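Grasp filtering in the Teron kitchen scene

You need Teron with the island kitchen scene loaded, and the Alva planner running in a second terminal. Harish Iyer wrote the original version of this guide, and the steps below follow his order.

Step 1. Check the grasp frame

Load the ribbed container and send the arm to a top grasp. The fingers should close around the upper part and the wrist should point straight down. If the gripper comes in tilted, fix the tool offset before going on.

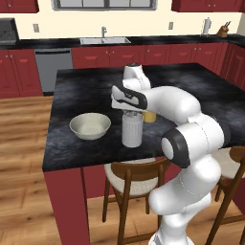 Step 2. Sample and filter

Set the sampler to 100 candidates per object. Turn on the collision check for the forearm as well as the fingers. Over the island the elbow folds low, and a grasp that looks fine at the fingertips can still put a link through the countertop.

Keep the glass of orange juice in the collision world even when the target is a mug or cup. 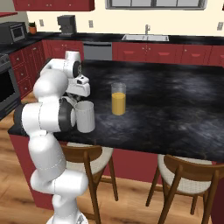
With seed 42 you should have about 30 candidates left after filtering. If you get none, lower the clearance setting by 2 mm and run it again.

Step 3. Replay from the side view

Open the replay window and scrub through the path slowly. Look at the space between the wrist and each object on the counter. 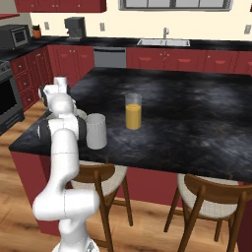

Save the path under a new name when you are happy with it. Ragnvald Lundgren keeps a script in the tools folder that compares two saved paths joint by joint.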